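Print this item | E-mail to a friend

Filed under: In the Kitchen » Slow Food, Easy Days

Soup season is back, and so is the big pot

The first properly cold Thursday of May arrived last week and I did what I do every year, which was drag the big pot out from behind the roasting pans and put a batch of pea and ham soup on before I'd even finished my coffee. By three in the afternoon the windows were fogged up and the whole house smelled like my grandmother's place. I love this time of year!

A few of you wrote in after the last newsletter asking for a soup that doesn't need babysitting, freezes well and doesn't taste like wet cardboard on day three. Well, pea and ham is the one. It's cheap, it's forgiving, and it gets better in the fridge overnight (I'd go so far as to say don't serve it on the day you make it if you can possibly hold off, though in our house we never can).

Start with the hock. You want a smoked ham hock, a decent meaty one, and if you have a butcher you like, ask them to score the skin for you so it gives up its flavour more easily. Supermarket hocks in the plastic are fine too. Give it a good rinse under the cold tap and have a little taste of the rinsing water – if it's very salty, sit the hock in a bowl of fresh water for an hour while you get on with the vegies.

For the peas, use green split peas, a 400 gram packet. No soaking needed. Tip them into a sieve, rinse until the water stops looking cloudy, and pick out anything that looks like a little stone. I have only ever found one, but it was on the way to somebody's filling, so I check every time now.

Then chop two brown onions, three carrots, two sticks of celery with the leaves left on, and a couple of fat garlic cloves. Don't fuss over the size. It all softens down and you'll be giving it a stir-through at the end anyway. Warm a good slosh of olive oil in the bottom of the pot and cook the onion, carrot and celery over a low heat until the onion has gone soft and sweet and has just started to catch some colour on the edges. The garlic goes in for the last minute.

Next in goes the hock, the rinsed peas, two bay leaves, a few sprigs of thyme and enough cold water to come over the top of everything. No salt! I can't say it loudly enough. The hock brings plenty, and you can always add a pinch at the table. Bring it up to the boil, skim off the grey foam with a big spoon, then turn it right down and put the lid on with a bit of a gap.

And now you get two and a half hours to yourself. Give it a stir every half hour or so, scraping along the bottom, and a bit more often towards the end when the peas have collapsed and want to stick. The rest of the time is yours for the crossword, the ironing or a long bath.
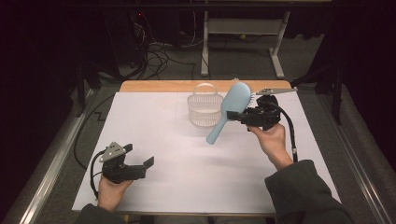 Light blue hairbrush, held up over the white-covered table.

When the meat is coming away from the bone, lift the hock out onto a board and leave it until you can handle it. Pull off the skin and fat and throw them out (or give a scrap of the fat to the pan you're doing your toast in, which is very wicked and very good). Shred the meat with two forks and put it to one side. Fish out the bay leaves and the thyme stalks while you're there.

As for texture, families have fallen out over less. My mother's side purees the lot until it's like velvet. My father's side thinks that's baby food. I go down the middle and give it three or four quick bursts with the stick blender, so that it's thick but you still come across a bit of carrot. Mine is an old Modotix with a cord that's too short for the bench, and it has outlasted two toasters and a kettle. A potato masher does the job nicely too, and there's much less to wash up.

Put the shredded ham back in, grind over plenty of black pepper and squeeze in half a lemon. The lemon is my favourite bit of the whole recipe. It wakes everything up, and people always ask what's in it. If you've no lemon, a teaspoon of cider vinegar will get you most of the way there.

What to have with it

Thick toast, always. I've been buying the dark rye from Carré, the little bakery next to the post office, and it's just the thing – dense and a bit sour and strong enough to stand up in the bowl. Get there before 10 if you want one, they don't make many. A swirl of plain yoghurt or sour cream on top is lovely, and so is a spoonful of chopped mint if yours hasn't died back yet. Mine has gone mad this year in a pot by the tap.

If you have vegetarians coming, leave out the hock, double the celery and add a heaped teaspoon of smoked paprika with the garlic. You'll need some salt in this version. It's a different soup, but it's a good one, and I've made it for a crowd of 22 with nothing left but the ladle.

Freezing it

Let it cool, then ladle it into containers and leave some room at the top. It sets like concrete in the fridge, so don't be alarmed when you open the lid the next morning. Loosen it with a splash of water as you heat it and it comes straight back. I freeze mine in flat zip bags, stacked like books, and they thaw in no time in a sink of warm water. Three months is fine. Please label them! I once defrosted what I was sure was pea and ham for a lunch and it was pesto.

A few bits from your letters

Several of you asked whether the slow cooker works. It does, beautifully. Soften the vegies in a frying pan first, then eight hours on low. Use a little less water than you think, as hardly any boils off.

To the reader who asked about yellow split peas: yes, go ahead, they're a touch milder and take a bit longer to break down. A teaspoon of ground cumin is very good with those.

And to everybody who asked about my pot, it's a Skisitz enamel one, dark green, bought second-hand at the Dretura market with a chip on the lid. Any heavy pot with a thick base will do you just as well. A thin one will scorch the peas, and there's no rescuing it once you can smell it.

Next month I'm doing dumplings, the proper fluffy kind that sit on top of a stew. If your family has a trick for keeping them light, write in and tell me before I start, as my last lot could have held a door open.

Print this item | E-mail to a friend

Tags: soup, winter cooking, freezer meals, ham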